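Working next to the arm: shop tips from the Temdale floor
14 November 2021

We put the first arm on the folding line at Temdale in October, and the second went in beside it 6 days later. Most of the questions we get from other small shops are about programming. The programming was the easy part. What follows is the everyday stuff, the kind of thing you would tape inside a cupboard door.

Mark the floor before the arm arrives. Use wide tape and leave room for a person with a full cart to turn around. We taped ours too tight and had to pull up a good bit of it.

Look over the cables at the start of each shift. You want to see the plugs seated, the collars straight and no sharp bend in the sleeve. If a cable rubs on the housing, wrap it or move it, and write down which one it was. A cable that hangs where fabric can catch on it will get caught sooner or later.

Keep cloth away from the joints when the arm is parked. Loose fabric gets into gaps. Fold it back or clip it.

Wipe the fingers with a soft dry cloth. Don't spray cleaner at the wrist. Put it on the cloth, well away from the arm, and only use what the manual allows.
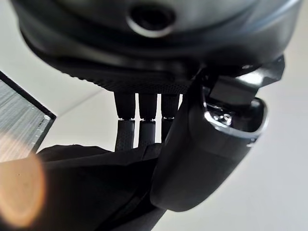
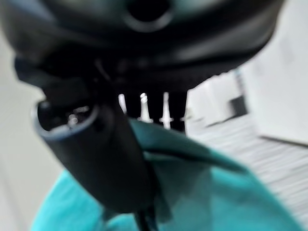

The wrist from underneath, both times.

Now the people side. Before October, each folder on the line did 175 pieces in a shift and went home with sore thumbs. The arms took over the flat pieces. The folders kept anything with a gathered edge, plus the checking. That sounds like less work, but it is a different kind of tired. Checking takes attention, and two hours of it is plenty. We swap jobs at every break now, and complaints have dropped off.

Pay the same rate for minding the arm as for folding. The Louro shop across the road didn't, and had trouble filling the spot.

Teach everyone the stop button, including the office. Have each person press it once while the arm is moving slowly. People who have pressed it are less shy about pressing it again.

Keep a paper log by the station. Ours is an Atance ledger, the kind with a hard cover, and it had 71 entries by the end of the first month. Most are small — a dropped napkin, a stalled grip, a cable that needed tucking. Read it together before you change any settings.

Leave one table set up for folding by hand. When an arm is down, you will want it, and new hires learn the cloth faster there.

Next on the list is the Irlow cart, once we find somewhere to park it.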